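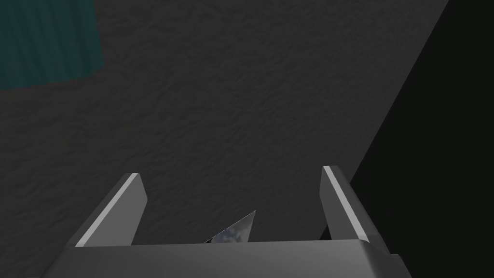

Olaia Mateos
Thread starter, hobby teleoperator

Right, I need a sanity check from people who've done more of this than me. I've been recording remote-control demos in simulation for my little Groreck project. It's a bedroom scene, two arms, and the task is to open the bottom drawer of the nightstand. I drive with the hand controllers and mostly watch through the wrist views, and my question is how much of the dithering I should leave in.

I know I'm slow. I creep up, stop, go back a bit, have another think and then commit. Played back afterwards it looks like someone parking a caravan! My instinct is to trim all the pauses so the policy only sees confident movement, but I tried that with the August lot last year and what I trained on it would sail straight past the handle and carry on as if it had hold of something. So now I don't trust my own trimming.

The other thing is the wrist view itself. When the gripper is pointed at that mottled grey wall there's next to nothing to steer by. You get the two fingers, a lot of grey, and a bit of the landscape picture poking up over the palm, and that's your lot. I've been using that corner of picture as a landmark without really meaning to. If I can see it sitting between the fingers I know which way I'm pointing. Is that cheating? Will the policy learn to do the same and then fall over as soon as I move the picture?

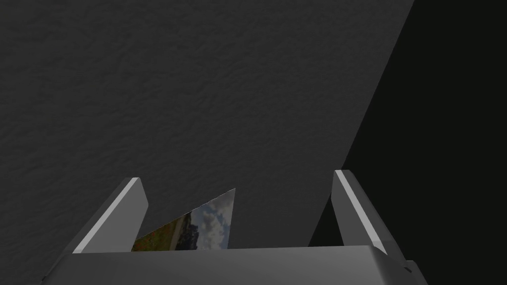
ortuno_fan
Don't trim. Pauses are where you're deciding, and if you cut them out the arm jumps from one intention to another with nothing between. I ran 20 untrimmed demos against 20 trimmed ones on a cupboard door and kept the untrimmed. Yes it's slower. I'd take slow.

pestle_and_motor
Disagree with that, sorry. If you leave a three-second freeze in, the policy learns to freeze, and some of mine never woke up again. Cut the dead time where the controllers aren't moving at all, keep the little corrections. Those are two separate things and people lump them together.

ortuno_fan
Fair, but then you need to be strict about what counts as not moving. My hands shake, so I'm technically never still.

pestle_and_motor
Set a threshold! Mine's in the Selska export script, happy to paste it.

Olaia Mateos
Please do paste it. And the corrections point makes sense to me, I think I was binning those along with the freezes, which would explain the sailing past. I'd have one arm nicely up by the open drawer and the other standing upright beside the bed doing nothing useful, and I'd cut the whole stretch where I was working out which hand to use.

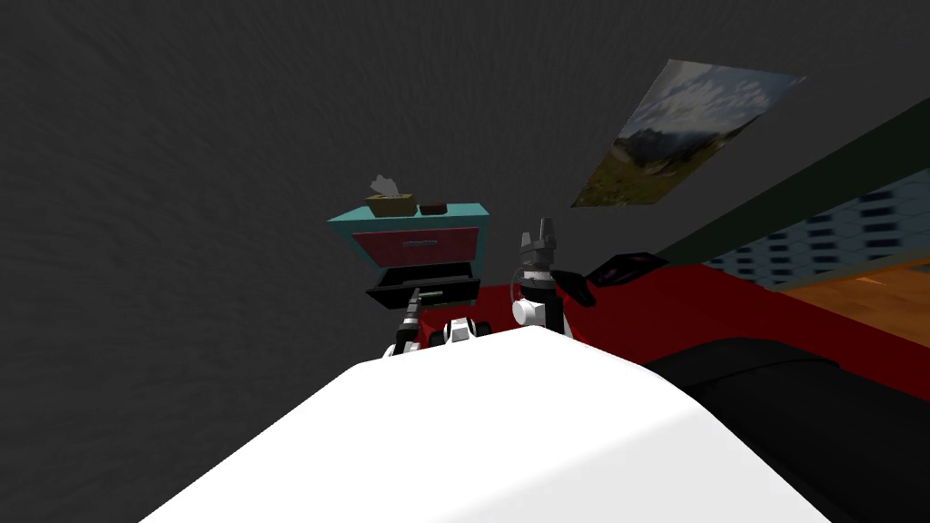

I do find two arms a lot harder than one, by the way. With one I can just get on with it. With two I forget about whichever hand isn't working, and it drifts, and then I've taught the robot that drifting is part of opening a drawer (lovely). I've started resting my spare elbow on the desk, which has helped a bit.

grub_screw
On the landmark question, I wouldn't call it cheating, but you're right to worry. Move the picture between recordings. Shift it along the wall, swap it for another one, take it down for a few. It's simulation, it costs you a minute. I had a kettle task that only worked if a certain plant was in view and I didn't find out until I'd recorded 800 of the things.

ortuno_fan
800! I'd have wept.

grub_screw
I did, a bit.

pestle_and_motor
Counterpoint, leave the picture alone until the task works at all. If you vary everything on day one and it fails, you've no idea why. Get it opening the drawer in one fixed room, then start messing about with the furniture.

grub_screw
That's how I ended up with the plant problem though.

Olaia Mateos
I can see both sides here and I'm probably going to do something in the middle, so that everybody can be annoyed with me. The plan is 5 demos with the picture where it is, then 3 with it moved, and see whether I drive any differently myself. I suspect I will. I'm sure I'm leaning on it more than I realise, and if I get lost without it then I can hardly blame the policy for doing the same. 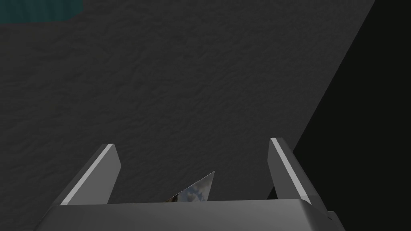

I'll also try opening the fingers later in the approach. At the moment I have them wide apart long before I'm anywhere near a handle, purely out of habit from the old Pestar controllers, where the trigger was so stiff you didn't want to be fiddling with it at the last second. The new ones are much lighter and I haven't caught up with that yet.

pestle_and_motor
Leave them open early, I'd say. It's one less thing to time, and a demo where the fingers open at a different moment every go is horrible to learn from.

Olaia Mateos
Hmm, OK, I'll leave that alone for now then. Script when you get a minute, please! I'll put the results in this thread once I've got some.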